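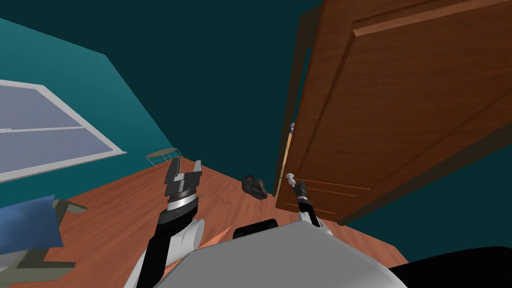

Séance 2 : le seuil dans le récit fantastique

Le fantastique commence presque toujours par un passage, et c'est ce qui rend ces textes si réjouissants à lire de près ! Un personnage quitte un lieu connu, entre dans un autre, et la phrase elle-même change d'allure (verbes plus lents, adjectifs plus rares, subordonnées qui s'étirent). Prenez une grande porte en bois brun-rouge, ouverte, avec une fenêtre à cadre blanc dans un mur bleu-vert : par où feriez-vous entrer l'inquiétude ? Par la porte, on attend quelqu'un. Par la fenêtre, on guette. Deux postures du narrateur, donc deux régimes de suspense, et tout notre corpus joue de l'une ou de l'autre.

Revenons à la nouvelle « La Maison de Garnen », distribuée en octobre. Le narrateur, Fehr, met plus de 300 mots à franchir l'entrée. Relisez ce passage à voix haute, vraiment, on y entend tout : l'imparfait s'installe, puis un seul passé simple, « j'entrai », fait basculer le paragraphe. Notez aussi les modalisateurs : « il me sembla », « on eût dit », « peut-être ». Todorov parle d'hésitation, et nous tenons là sa traduction grammaticale.
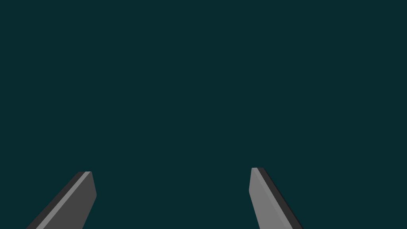
Cette hésitation ne porte pas seulement sur les faits. Elle touche aussi la couleur, la distance, le son. À la page 43, Fehr entend son nom sans pouvoir dire d'où vient la voix, et le texte refuse tout complément de lieu pendant sept lignes. Quel culot, et quelle économie de moyens ! Comparez avec l'arrivée à Lalthorpe, dans le second extrait, où les compléments de lieu s'accumulent au point de nous égarer tout autant.

À préparer pour la prochaine fois :
Relever les modalisateurs des deux extraits et les classer (verbes, adverbes, conditionnels).
Rédiger un franchissement de seuil à la première personne, avec un seul passé simple.
Lire le chapitre 7 du recueil, « Mimeddale ».

Les brouillons sont les bienvenus, même raturés. On les lira ensemble en début de séance.

Diane Bergeron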